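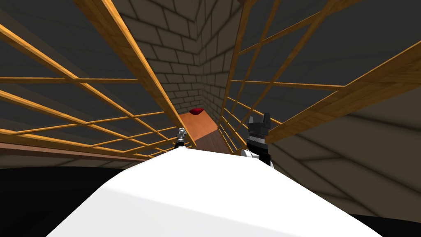
Shelter school, weekly safety check
Site: Lepik primary, Tirkthorpe side
Date: 9/12/24
Checked by: Jurgita Dambrauskienė
People sleeping on site: 982. Under five: 91

1. Perimeter and entrances
Front gate: OK. Opens outward, no chain on it during the day.
Rear gate: FAIL. Blocked again, two parked cars. Spoke to the drivers, moved one. Other owner not found.
Roof markings visible from the air: PARTLY. Paint gone on the north half after the rain. Needs redoing before anything else on this list.
Coordinates sent to both sides: yes, by the Cernport office. Have not seen the reply in writing. Please forward.

2. No weapons on site
Signs posted at each entrance: OK, one torn, replaced.
Walk-through of all rooms, yard, boiler house: done, nothing found.
Armed men near the wall: reported by two families, night before last, on the Plendmont road. Did not see them myself. Logged and passed up. If they come back call the duty phone, do NOT go out to talk to them.

3. Shelter rooms
Windows taped: 16 rooms done, gym not done. Ran out of tape.
Beds away from outside walls: mostly. Room by the stairs keeps moving theirs back under the window for the light. Told them again.
Basement: OK for short stays only. Air is bad with the door shut. Vent fan not working, same as last time.
Stairs clear: FAIL then OK. Bags removed while I was there.

4. Fire
Extinguishers: 5 in date, the one in the kitchen is empty. Swap today.
Cooking indoors: yes, 2nd floor corridor, gas ring. Moved to the yard. They were not happy, it's cold, I get it. Need a covered spot.
Wiring in the gym: too many chargers on one strip. Unplugged half.

5. Medical
First aid box: low on burn dressings and childrens fever medicine.
Stretcher: OK, behind office door.
Ambulance route: goes thru rear gate, see 1.

6. Alarm and drill
Bell: works. Not heard in the basment.
Drill: not held. Last one scared the little ones badly, teachers want notice first. Fine but it has to be held in December.

Urgent: roof paint, rear gate, kitchen extinguisher.
Copy to Cernport and the front office board.

J.D.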